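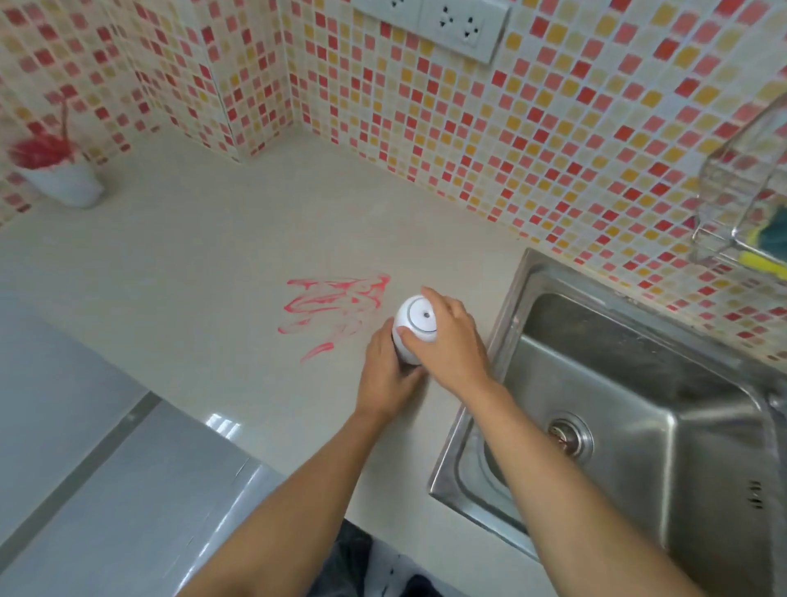

3.2 Stain removal at the counter

Home Issues Authors Submit Archive

Figure 3. Counter beside the sink, household task 2. The red-pink mark is to the left of the white device; the sponge is in the clear holder on the wall.

The second task was the counter stain. Same kitchen layout asked for in every home: a light countertop, a sink within arm's reach, a sponge already there. Participants got the handheld cleaner and were told to clean the mark however they normally would. No time limit. No order of tools given, which we regret a little, see 5.1.

Marks of the kind in Figure 3 are uneven. Dense and bright at one end, fainter at the other, with a stray curved stroke that trails off. We had wanted a uniform patch (Nyberg's first protocol used a stencil) but gave up on it after the pilot in April. People at home don't spill in rectangles. Scoring was therefore done by zone – dense, middle, faint – and not as one number for the whole mark.

36 participants completed the task. 30 of them started with the device, the rest went straight for the sponge. Of those who started with the device, most used two hands at some point, one on the body and one on top. This was not in the instructions. Bakke coded it as "bracing" and Lundgren as "pressing down", and we kept both codes becuase the interviews support both. One participant: "I wanted to feel that it was doing something."

Faint zones were scored clean earliest in nearly all homes. Dense zones took longest, median 54 seconds, and here participants tended to stop, look, then go again. Several went back over parts already scored as clean. The tile wall behind the counter was wiped by a few people without being asked, also the sink rim. We logged this as spread (Table 4) and did not count it toward time.

Residue at the drain was noted where present but not analyzed. Coders disagreed too often on what was stain and what was old food color. Haugland homes had the most of it.

Sponge storage turned out to matter more then expected. Wall holder over the sink: sponge picked up sooner, put back more often. Sponge left lying on the counter: often pushed aside with the device and forgotten. Small groups though, so no test run. Lyons and Vaher return to this in the storage section.

3.3 Crumbs and dry spills

Same homes, same session, following a short break.

Contact: Trinity Lyons, Prenda Household Studies | © The authors | Back to top
Shares 2 Comments 0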